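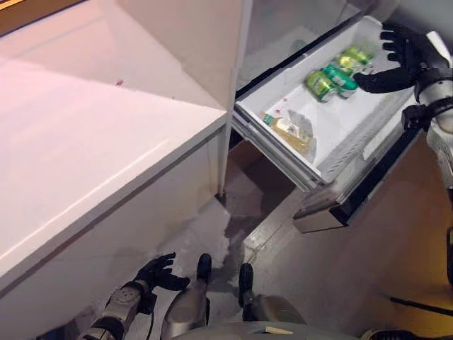 Drink cans in the pull-out drawer.

About Adard

Adard repairs and refinishes old plaster walls and ceilings. Most of the work is in houses built before drywall took over, plus a few churches, two small theaters and one bank lobby that we would think hard about before taking on again.

You have probably read several of these pages today. They tend to say the company is passionate about walls. I have run this one for a good while and I'm not sure I have met anyone who is passionate about walls. I like a flat ceiling and I like getting paid for it.

What we do

We fix cracks, reattach plaster that has come away from its lath, patch holes left by electricians, and skim coat rooms that have been painted too many times. We run simple cornice in place. For fancy ornament we make a mold from a sound piece and cast the missing lengths at the shop. We don't do stucco, popcorn removal or basements with water coming in. If your basement has water coming in, plaster is the wrong thing to be spending money on.

What we don't believe

Every year somebody tries to sell us a miracle. Last January it was a brush-on crack filler that was supposed to stay flexible for 35 years. The product hadn't existed for 35 years, so I asked how they knew. The salesman said it was accelerated testing and left me a brochure. We put some on the shop ceiling, where the cracks open up every winter, and it let go before the snow was off the roof. I don't say it's useless. I'd say I wouldn't put it over your dining table.

I feel the same about "lifetime" guarantees. Whose lifetime? Plenty of the firms offering them have changed their name at least once. Ours runs 4 years on reattachment and skim coats, in writing, and it leaves out structural movement because we can't hold your house still. Some customers go elsewhere when they hear that.
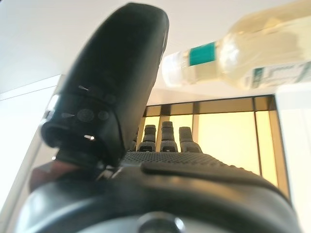

Reviews are another thing I'd take with some salt, ours included. We have 86 of them on the site we get asked about most, and they are nearly all kind. People write them the week the job is finished, when the dust sheets are gone and anything would look good. If you want a better test, ask us for the address of a ceiling we did several winters back. We will call the owner first, and if they say yes you can go and stand under it.

Who we are

There are three of us full time. Han-gyeol Kong does the cornice and casting work and looks after the shop. He learned flat work first and will still tell you it's harder – I have stopped arguing. I do the estimates, the reattachment and the phone, which explains why the phone sometimes goes unanswered until evening. Woo joined us from a painting outfit and does most of the skim coating and all of the final sanding.

How a quote works

We come out, tap the ceiling, and write down what sounds hollow. The quote lists each room separately so you can drop one if the total is too much. There is no discount for signing that day. If we think the plaster is past saving we say so, and you can hire a drywall crew with our notes in hand.

We don't quote from photos. A loose ceiling can look perfect in a photo.

Page last changed 4/12/20. Prices are left off on purpose; call and ask.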